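4.2 Soft things left on the bed

We had expected, going into the Nestingate homes in August, that the bed would turn out to be a place for sleeping and little else. What our participants told us, often over a second cup of tea and with a good deal of laughter, was that the made bed is also the household's favourite shelf. Of the 3,871 diary entries we gathered, 1,153 mentioned something soft being set down on top of the covers during the day (a throw, a cardigan, a child's toy), and we came to be rather fond of these small heaps, whose colour and texture so often had little to do with the bedding underneath. Figure 2 shows a cream, fuzzy fleece item on a pale comforter with a grey print of butterflies and leaves. 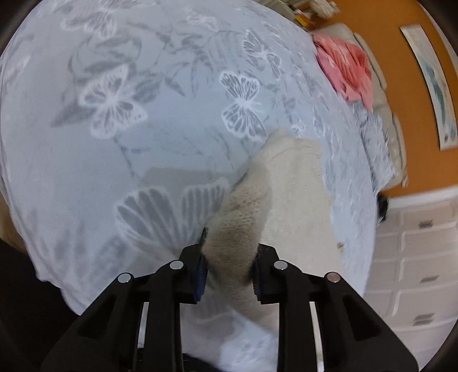

Figure 2. Fleece on a patterned comforter.
Photo and text: Liên Cao and Khrystyna-Mariia Zinchenko | December 18, 2025

Patterned covers came up again and again in the interviews, and people spoke of them with real affection. Several told us they liked to leave a good stretch of the print showing, and would fold a throw smaller than they needed to, just so the pattern could still be enjoyed from the doorway.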